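# Save files, stamina and the third act of Hinholm

I finished Hinholm in January and have since started it again on the harder setting, so these notes cover both runs. There are no story spoilers past the arrival at Kerkora.

The stamina bar has a fixed maximum of 100 points for the whole game. A sprint costs 6 points a second, a dodge costs 20, and nothing you buy or find changes either figure. Armour weight only affects how quickly the bar refills. The in-game help says that heavy armour "slows you down", and I took this to mean movement speed. It doesn't. I spent most of the first act in light leather for no benefit at all.

Once you know this, the fights in the quarry become simple arithmetic. Five dodges from full, or four and a short run. The large enemies attack in sets of three with a pause afterwards, and the pause is long enough to refill in medium armour but not in heavy.

Saving is less tidy. The game writes an autosave on entering any named area and overwrites the previous one. Manual saves are only possible at inns. If you walk into the Bielecka tunnels with low health and no food, the autosave locks that in, and your last manual save may be an hour back. I lost an evening to this. Keep two manual slots and alternate them.

The third act is where the economy stops working. Up to that point money is tight, and a decent bow at 800 coins is a real decision. After Kerkora the bandit camps refill each time you rest, every helmet sells at full price, and within a few nights I could buy out every shop on the map. The harder setting raises enemy health but leaves the prices alone, so the problem arrives slightly later and is otherwise the same.

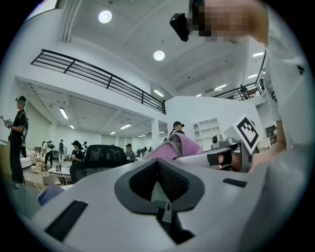 *Posted by Joar Vik in Games, Travumby — filed under: role-playing, second runs*

The music deserves a mention. Each region has one long track that drops to a single instrument when you crouch, and the change is timed to the bar, so it never cuts mid-phrase. I left the volume up for the whole of the first run, where normally I would have a podcast on by the second act.

Two bugs remain in the current version. The ferry quest will not close if you speak to the toll keeper first, and the map marker for the north gate sits on the wrong side of the river. Reloading fixes the first. The second you have to remember.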